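Brernham open day, quick notes before I forget

Got there a little after 9, parking already full, ended up on the grass behind the old dye shed. Five of us from the local history group. February, so cold, and the mill yard is all wind. Free coffee at the gate though.

The Pacheco mill has been weaving and printing cloth in Brernham for longer than anyone on the tour could agree on. Ezequiel Escobedo took our group. Fast talker, knows every loom by number. Weaving floor first. 74 looms, not all running, still so loud we were handed earplugs and I missed half of what he said. Something about warp tension. Ask him by email.

Then upstairs to the pattern library, which was the real reason I went. 2000 sample books, some with the bindings gone, shelved by season and not by year, wich drove one lady in our group nuts. No flash, no leaning on the tables. Fine.

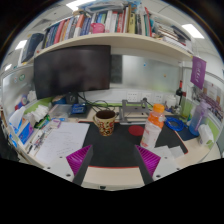
Florals were the big seller here for decades, curtains mostly, then dresses. Muchen Zheng looks after the books and pulled out the Flernora range for us, number 234 onward. Crowded stuff, hardly any ground showing. Reds and oranges packed in tight with the darks, cream behind, same idea as the mug on the desk with the black mat. She says the cream is the hard part to match, the old cloth has yellowed and you can't trust it. They go by the dye recipes instead. I could of stayed all afternoon.

Print room was closed, a shame. Shop was OK, remnants cheap, tea towels not. Bought two remnants, no idea what for.

Lunch at Perkach across the road, soup good, slow service. Bring cash. Next open day is in the fall, go early and do upstairs first.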